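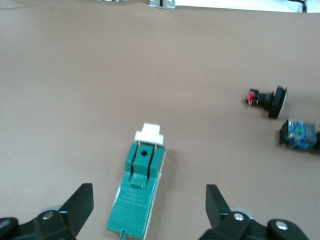

A teal-green part on the taupe-brown tabletop at the Mamwood workshop.

June 2019
By the Ballix newsletter desk
3 min read

I'd been at the Mamwood repair bench for maybe a minute before I asked the obvious thing: how do you keep track of all these little parts?

"Badly, at first!" said the woman who runs it (she'd rather I left her name out, so I have). She used to work in the stockroom at Bultell, where everything had a bin and a number, and she came here in March to find 800 bits of electrical stuff in coffee cans. Switches, sockets, terminals, the lot.

So what changed? Mostly the table. "I wanted one plain color and no shine," she told me. "My old bench was speckled, and I'd lose a screw on it while I was looking right at it." Now a part gets put down by itself, looked over, tested and sent to a drawer. She has 108 drawers, bought used from Phelan when they cleared out a storeroom, and 11 of them still stick.

I wondered if the green parts got their own drawer. She laughed at me. "People sort by color when they start. I did it too, it looks so pretty! Then you need a switch and you've got no idea which rating is where." These days she goes by what a part does, then by size.

She's got 700 pieces put away so far, and the last of the coffee cans is waiting under the bench.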